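Setting Up a Robot Cell for Desktop PC Teardown: Working Rules

Last revised 01/03/2026

These rules cover the two-arm teardown cells at Ditport. They apply to anyone who loads a computer, teaches a point or runs a program, including visitors from the Skornitz site. Read the whole page before your first shift on a cell. It replaces the December sheet.

Before you load a computer

Unplug the power cord and hold the front power button in for ten seconds. Check the intake tag for the words "cord removed." If the tag is blank, send the unit back to intake. Do not fill in the tag yourself.

Take off the side panel by hand and put it on the cart. Lay the tower on its side with the open side up. Push it against the stops and try to rock it. If it rocks, find out what is under it before you go on.

Loose cables cause more stops than anything else we do. Of the 281 stops logged on the Danladi line last year, most were a gripper finger catching a wire. Move power leads away from the first part to be picked. Leave data cables plugged in unless the job card says to pull them.
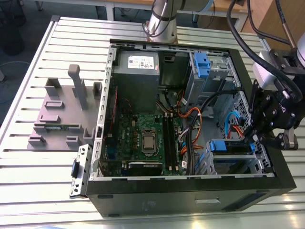

Gripper over the drive area of an open tower, with the parts fixture to the left.

Setting the speed

Run every new program at reduced speed first. Our house limit for a proven program is 1000 mm/s with the gate closed, and much less inside the case. The job card gives the figure for each move. If the card and the program disagree, the lower number wins until Babatunde Yusuf has signed off on a change.

Teach the approach point above the rim of the case. The gripper should come straight down from there and go straight back up. Do not teach a sideways move below the rim, even a short one. If a part can't be reached that way, mark it "hand removal" on the card and leave it.

Using the fixture

Each part type has its own slot. Small boards and drives go in different places and the slots are not interchangeable. Before a run, check these:

The fixture is bolted down and the bolts are marked with paint.
The slot the program will use is free.
No screws or clips are lying in the bottom of the slots.
The fixture number matches the number on the job card.

When a drive goes into the fixture, it must stand by itself before the gripper opens all the way. Program a partial open, a one second wait, then a full open. The wait looks like wasted time on the cycle chart. Please leave it in.
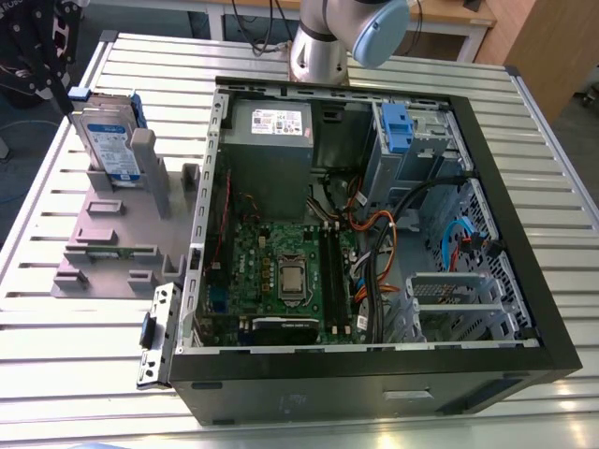 Drives are also data, so they fall under the Dredent handling procedure as soon as they leave the case. Scan the serial number at the cell. Do not carry a drive to another bench to scan it, and do not leave one in the fixture at shift change.

Reaching into the cell

Press stop, wait for both arms to be still, open the gate, and take the key with you. A paused program does not count as stopped. The second arm may be waiting on a signal from the first, and clearing a jam can send that signal.

If two people are working on the cell, each one hangs a lock. The last person out does the restart and says so out loud.

Recording a stop

Use form 3689. Write down the program line, the part being handled and what you moved to clear it. "Jam, cleared" is not enough. Hand the form to Onyekachi Balogun or leave it in the tray by the gate before you restart.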